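Search this site
Enter keywords Go

PRESS RELEASE
For immediate release
March 4, 2024

Brodbridge withdraws hand control software after grip release fault

Brodbridge has withdrawn version 48 of the control software for its Liem two-handed kitchen robot and has asked all trial sites to stop using the robot near people until a corrected version has been installed. The decision follows an internal inquiry into a fault in which the robot's hands could remain closed after receiving the command to open.

The fault was first reported in October by the company's test centre in Firnia. During a routine drawer task, the right hand kept hold of a drawer handle while the arm began its next movement. The drawer unit was pulled from its mounting and fell to the floor. One member of staff was standing nearby and received a bruised foot. She was treated on site and returned to work the same day.

The inquiry was led by Anisa Latuheru, Head of Product Safety. It found that the software treated the sending of an "open hand" command as proof that the hand had opened. Where a finger joint was slow to respond, the arm was allowed to move regardless. A separate check on finger position was present in earlier versions and had been removed by mistake when the grip routines were rewritten.

Engineers have since repeated the drawer task and a number of related tabletop tasks in simulation. Of 1,044 runs using the withdrawn version, 841 were completed without any irregularity. The remainder showed a delayed release of one or both hands, in most cases too short to affect the task. The company accepts that any delayed release is outside the limits set for the product.

"Our procedures should have found this before the software reached a trial site, and they did not," said Marianna Duda, Managing Director of Brodbridge. "We apologise to our colleague who was hurt and to the sites whose work has been interrupted."

The simulated work uses a model of the robot's two hands at a table with ordinary household items, among them a toaster, a cup, a potato and a cabinet with a drawer.
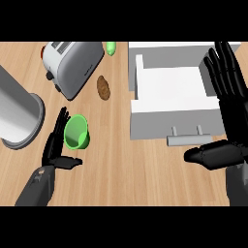 Under the corrected version, no arm may move away from a gripped object until the finger sensors confirm that the hand is open. If confirmation is not received, both arms will hold their position and the operator will be alerted. This version has completed 618 simulated runs to date with no unconfirmed release. Physical testing will be carried out at Fadgate under the supervision of Rakiya Nwachukwu, Test Manager, and the software will not be issued until she has signed the results.

Sites holding a Liem robot are asked to switch it off at the wall, leave the arms in their present position and await contact from the support team. Operators should not try to prise open a closed hand. Any earlier instance of late or incomplete release should be reported, even where no damage was caused.

The full findings of the inquiry will be sent to all trial sites once physical testing is complete.

Media enquiries: Nabila Hutapea, Press Office, Brodbridge
Trial site enquiries: Yoga Menon, Customer Support, Brodbridge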